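Search this encyclopedia
Search
Contents A–Z

Reference > Workshops and Work Surfaces > Layout and Marking > Tape grid (work surface)

Tape grid (work surface) 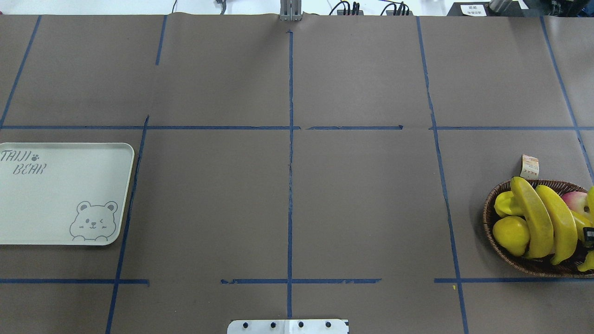
Blue tape grid on a table covered in brown kraft paper, with a light gray plastic tray at left.

A tape grid is a temporary division of a tabletop, bench or floor into cells by strips of adhesive tape. It is used for sorting, staging and layout work in which objects must be set down in, or returned to, a known area. The tape is commonly applied over a disposable covering such as kraft paper, so that the grid can be removed together with its base.

Surface covering

Kraft paper is an unbleached or partly bleached paper made from chemical wood pulp. Its natural brown color gives good contrast with blue, white and black tape. On tables wider than the roll, two or more lengths are laid side by side, either butted or overlapped. An overlapped seam lies slightly higher than the rest of the surface and may catch the edge of a flat object pushed across it. Wrinkles form where the paper is pulled unevenly during laying or where it takes up moisture from the air.

The covering is fixed at its outer edges before any grid lines are applied. Tape laid on unfixed paper tends to draw the sheet into shallow ridges along the line.

Lines and cells

A basic grid consists of one or more lines running from front to back, crossed by lines running the width of the table. Cells need not be equal in size. Outer lines are sometimes set at a slant so that the side cells widen toward one edge, and the resulting cells are trapezoidal.

Lines may be continuous or segmented. A continuous line is quicker to lay, but damage at one point can lift a long section. In a segmented line, short pieces are placed end to end with gaps between them, and a worn piece can be replaced separately. Small gaps do not affect the reading of the grid provided the direction of the line remains clear.

Paper-backed tapes are usually torn by hand, leaving an irregular end. Where a line is also used for measurement, the end is cut with a knife against a straightedge. Measurements are taken from one side of the tape, chosen in advance, so that the width of the strip is not counted twice.

Trays and containers

Shallow trays are used on tape grids to hold small parts or to mark a position that is occupied for a long period. Rounded corners and a raised rim are common in molded plastic trays. A tray may be placed within one cell or across a line. In the second case the cell containing the larger part of the tray is normally taken as its location. Yaneth Cuadros, in the Sumbridge bench notes, recommends that the rule be written down before sorting begins.

Identification

Cells are identified by row and column, counted from the front left corner. The Corard method numbers rows only and names columns by letter. Labels are written on the tape itself or on the paper beside it. Unlabeled grids are usual where 3 or fewer columns are in use.

Maintenance and removal

Grid lines wear first at crossings, where the upper strip stands proud of the lower. Tape on kraft paper can seldom be lifted without pulling fibers from the surface, and for this reason a grid that has to be moved is generally laid again on fresh paper.

See also: Floor marking; Kraft paper; Masking tape; Parts tray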